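Folding striped tops so they stay folded – what am I doing wrong?

Posted by Ilona Magyar in Home & Laundry
119 views, 2 replies

I fold everything on the bed, because the bed is the only flat surface in this apartment bigger than a cookie sheet. Pants are fine. Towels are fine. The trouble is thin white knit tops with narrow black stripes, of which I own a number I won't be sharing with strangers.

If the fold is a hair off, the stripes announce it to the whole room. I straighten it, it looks good, I put it on the pile, and by the time I've carried the pile to the cabinet the thing has relaxed back into a rag. I've tried folding in thirds, folding in half, and folding while swearing. My bedspread is also heavily patterned, so after ten minutes of lining up stripes on top of scrolls my eyes start to swim.

Is there a method, or do I hang them up and accept shoulder bumps? Cabinet shelves are 30 cm deep if that matters (they came with the place, from some outfit called Plalbridge, and they don't adjust).

Irén Simon
Top reply

You have a ready-made ruler printed on the shirt and you're fighting it. Use the stripes.

Lay the top face down, sleeves out. Smooth from the middle toward the sides with your flat hand, and don't pull at the hem, which is how knits get their opinions. Bring one side in until its stripes sit on top of the stripes underneath. Fold the sleeve back down along the edge. Do the other side. Now you have a long strip, and you fold that from the bottom up, in half and then in half again if it's a long top. Press down with your forearm and leave it alone for a minute while you do the next one.

The other half of your problem is the carrying. A tall pile of mixed stuff bends in the middle when you lift it, and the thin things slide out first. Put the heavy dark things on the bottom, the thin tops over them, and get a hand all the way under. Or carry two short piles. I know, an extra trip of nine feet, how will we cope.

With a shelf that shallow I'd fold to fit the shelf and forget what the folding videos say. Cut a piece of cardboard a little narrower than the shelf is deep and fold around it, then slide it out. Mine is the back of a Masow cereal box and has been in service longer than my vacuum.

About the bedspread: flip it over, or throw a plain sheet on top while you work. I have one with big swirly medallions on it too, and I once spent a good while trying to smooth out a crease that was part of a flower.

plindau_oláh

just roll them. my wife rolls everything and we never fold. socks too

Ilona Magyar

Rolled ones look like a shelf of burritos, but thank you. Irén, the stripes-on-stripes thing works, I did the whole pile this morning and only lost my temper at one with a seam that runs crooked from the factory. Cardboard is next. The plain sheet was a good call too, except I forgot it until I was nearly done, so the first few got folded on the pattern anyway and I had to check them twice by the window.
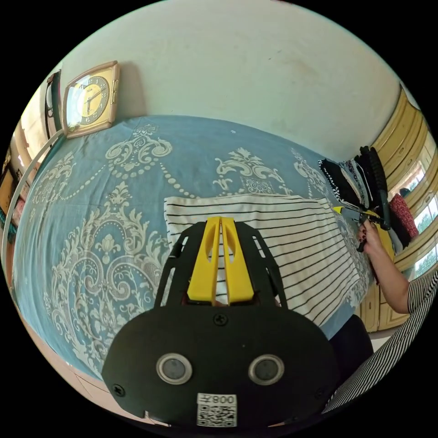
Going to leave the pile sitting until tonight before I move it. If it survives the trip to the cabinet I'll start on the scarves, which are slippery and have no stripes to go by, so expect me back here in October with a new complaint.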